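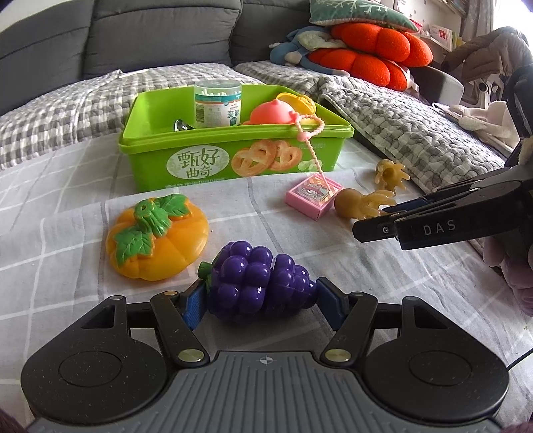
Two grippers on the sorting table: what changed for us
Posted October 27, 2018 by Jade Fraser
Print | E-mail

We got the hand-held grippers in January. I work at Kestau, second shift, mixed small goods. Before that we picked everything by hand into bins. Now you hold a gripper in each hand and do the picking that way, and it gets recorded so the arms at the Buvness site can learn from it. Toy fruit, octopus figures, spoons, whatever is on the cloth that day.

Target went from 200 picks a shift by hand to whatever you can manage with the tool. Pay stayed the same. My question is for people whose shop did this earlier. Did the hand work come back, or is this the job now?

binlid16
It's the job now. We started at Madus with 2 people on grippers and the rest of us on bins. Six months later it was the other way around. Bins went to the new hires.

tollgate_r
Depends on the place. At mine the recording ended when the arms went in, and four of us moved to fixing what the arms drop. I like it better. Less standing.

binlid16
Less standing, fewer people. You left that out.

tollgate_r
I said four moved. Two took the buyout, and both had been asking for one. I'm not going to call that a layoff.

Aryee_nights
How are your wrists, Jade? By hand I could do a whole shift. With the tool I have to stop every hour. A round plastic thing like a bunch of grapes is the worst, you squeeze too hard because you can't feel it through the pads. Ask for the rotation in writing.

Jade Fraser
Sore on the right side. We rotate every 2 hours, but only if the lead remembers. I'll ask.

mopandgo
Don't see the problem. You're getting paid to pick up toys. I loaded trucks for 16 years.

Aryee_nights
Go do it for a week and come back.

binlid16
One more thing, Jade. Find out if they score you on the recordings. Ours did, and we only heard about it at review time. Slow picks counted against you even when the lead had told us to go slow.

Jade Fraser
We were told no scoring. It wasn't on paper though. Meeting with the shift manager is next week and I'll post what she says.

tollgate_r
Ask about retraining at the same meeting. We had to sign up early and the list filled fast.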